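Clanard Extends Entryway Storage Line with Low Cabinet and Soft Tote

Ostovik range adds white open-shelf cabinet for rooms that combine a work desk and a main door 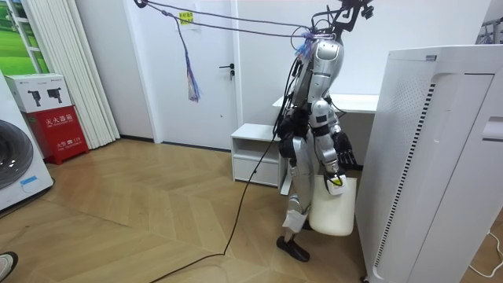
SORTHORPE, June. Clanard, a maker of storage furniture for small rooms, has added a low cabinet and a soft carrying bag to its Ostovik range. Both products are intended for rooms in which the door, the desk and the household storage share one wall or corner.

The Ostovik low cabinet has one open shelf and one drawer and is supplied in white. The height was set so that the cabinet can stand in front of a standard desk with the desk surface still visible above it. It can also be placed against a wall next to a door, provided the door leaf and lever handle have clearance through the full swing. The cabinet stands directly on the floor and requires no wall fixing when used with the supplied leveling feet. Felt pads are included for wood floors, including herringbone and other patterned layouts in which scratches across the grain are difficult to sand out.

The second product, the Bajpai tote, is a tall cylindrical bag in white with soft sides and carrying handles. It is designed for moving laundry, bedding and packed items between rooms. When carried by an adult with the arm straight, the base of the bag hangs near knee height. When empty it folds flat and fits on the open shelf of the cabinet.

"Most of the requests we received concerned the first few feet inside the door," said Beril Ateş, product manager for the Ostovik range. "Customers had a desk there already and did not want to move it. They asked for a piece that would take a bag, some paperwork and a charger without reaching the top of the desk."

Product notes

Drawer: full extension, soft close, 600 opening cycles completed in preproduction testing at the Sorthorpe workshop with no adjustment to the runners.

Shelf: fixed, open at the front. An optional divider is available.

Finish: matte white on all outer faces. Wipe with a damp cloth. Abrasive pads will mark the surface.

Tote: machine washable on a cool cycle. Do not tumble dry. Replacement handles can be ordered separately.

Assembly of the cabinet takes two people and requires a cross-head screwdriver. The drawer is delivered assembled.

Availability

The cabinet and tote will be stocked by 204 retailers and can also be ordered directly from Clanard. Orders placed in June ship within 10 working days. The cabinet carries a 3-year warranty covering the body, runners and finish. The tote is excluded from the warranty but may be returned unused.

Press contact: Beril Ateş, Clanard, Sorthorpe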